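Kvam: a stain removal notes dataset

What's in here

Kvam is a collection of household stain removal notes that I've been typing up since my aunt, Stamatia Gavalas, handed me a shoebox of index cards and told me to do something useful with them. So I made a spreadsheet! It has 133 entries, one per row, and each one is a stain, a fabric and whatever the card said to do about it.

If you want to build a little lookup tool, or you just spilled beet juice on something you love, help yourself.

Files

kvam_notes.csv is the main table.
kvam_fabrics.csv is the list of fabric names I settled on (22 of them, down from a much messier pile).
originals.txt has the cards typed out word for word, spelling and all.

Columns

stain: plain words, lower case, like "red wine" or "candle wax"
fabric: matches a name in kvam_fabrics.csv, or "any" if the card didn't say
first_step: what to do right away
soak: yes, no or blank
notes: everything that didn't fit anywhere else, including opinions
source: "card" or "phone"

Blank in the soak column means the card didn't mention soaking. Please don't read it as a no. I made that mistake myself in the first version and ended up telling people not to soak tea towels with curry on them — sorry about that.

About the "phone" rows

Six rows didn't come from the box. Ifigeneia Kokkinos grew up two doors down from my aunt and has her own way of doing nearly everything, so I called her and wrote down what she said (it was a long call, and we got onto plums). Where she and the cards disagree I kept both rows. You'll see this most with grass stains, where my aunt goes straight for vinegar and Ifigeneia starts with dish soap and a soft brush.

Small cloths

Handkerchiefs, napkins and dust cloths all live under "small cloth" in the fabric list. The cards used the names any old way, sometimes two different ones on the same card, and I gave up trying to sort them. If you need them split apart, the original wording is in originals.txt.

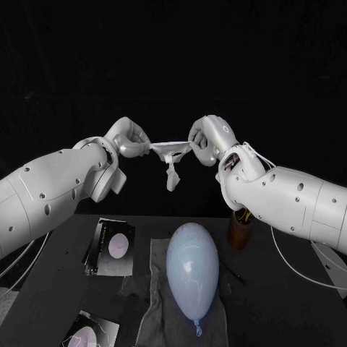

Things to watch out for

Some of the cards are old and call for products I wouldn't use in my kitchen now. I left them in originals.txt but marked the matching rows with "old product" in the notes column. Filter those out if you're making anything that gives advice to people.

Never mix bleach with ammonia or vinegar, whatever order the rows happen to come up in.

Nearly everything here is about cotton, linen and wool. There's hardly anything on stretchy gym clothes, and the one row about suede is mostly a complaint.

Changes

Version 2, 23rd April: fixed the soak column, merged "woollen" and "wool", added the phone rows.

Version 1, back in March: first upload, typos everywhere.

Using it

Do what you like with it. A mention of Kvam would be nice but I won't chase you. If you spot a typo in the main table, send me the row and I'll fix it. Typos in originals.txt are staying put, including "vinigar", which she spells that way to this day.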